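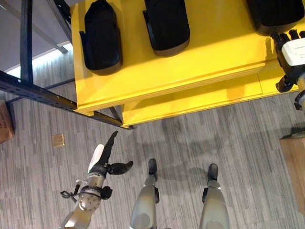 Topic: Switching from nights to days after 22 years, how long until I sleep?

orhun_d
Hello all, long time reader. I work at Trornik (the molded parts side) and in September they finally moved me to the day shift. My wife is thrilled, my kids are thrilled, and I am lying there at three in the morning staring at the ceiling and planning what to eat. I've tried warm milk, I've tried a dull book, I even tried my father-in-law's tea, and I love the man but never again. How long did it take the rest of you?

Duygu T
Oh Orhun, congratulations, and you have my sympathy! It took me 5 weeks when I left nights at Bucur. What helped was getting outside as soon as I was up, even in the rain, even just to walk to the bakery and back (the bakery helped too, I'll admit). And no naps! I know the couch is calling after dinner. Don't listen to it.

kadir_agca
I have to disagree with Duygu on the naps. A short one after work saved my marriage, I was such a bear otherwise. Set an alarm for 22 minutes and put the phone across the room so you have to stand up.

Duygu T
Kadir, 22 minutes turned into two hours every single time for me, alarm or no alarm. Maybe you have more willpower than I do, or a less comfortable couch.

kadir_agca
It's a terrible couch, you may be on to something.

Nurhan_E
Coming at this from the kitchen side: move your big meal. On nights I ate my real dinner at 3 am, and my stomach kept waking me up for it long after I switched. I started having a proper breakfast at 7, eggs and everything, and a lighter supper, and that settled it sooner than anything I did about the bed.

orhun_d
Nurhan, that is me exactly, I woke up last night wanting lentil soup. Eggs tomorrow then. I'll try a week without naps first, and if I get grouchy my wife says she's switching me to Kadir's plan.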